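Slide 4, randomization. Don't rush this one!

OK so this is the part Hongmei and I argued over all of May. We train the policy in sim only, and every episode gets its own colors, its own camera spot and its own grain. Ugly on purpose – Joar calls it the carnival. The arm and the task stay put while the looks go wild.

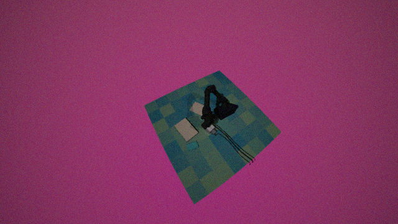

We rendered 3,747 episodes like this on Rutura, then went straight to the real bench with no fine-tuning at all. Pause, let people write down the number. Then the ablation: keep the floor fixed and only change the backdrop, and we lose 20 points (I was so sure it'd be the other way around).

If Sieglinde asks about 700 episodes, yes, we tried it, go to backup slide 2. Sip of water, then on to grasping.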